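3.2 Table layout

Household items and toys share one black table. The red cup holds a red spatula, with the clear container directly behind it. Blue tape marks positions near the cup.

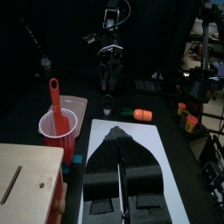

Tomoyo Hirano remarked that tape lifts after repeated wiping and should be replaced every 56 resets.

3.3 Tray

The pinkish-beige tray has a raised rim and a flat floor, on which the dashed light path stays readable. Layout Rarkden was logged 114 times. 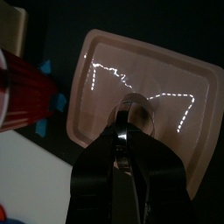
3.4 Storage

Small items go back first.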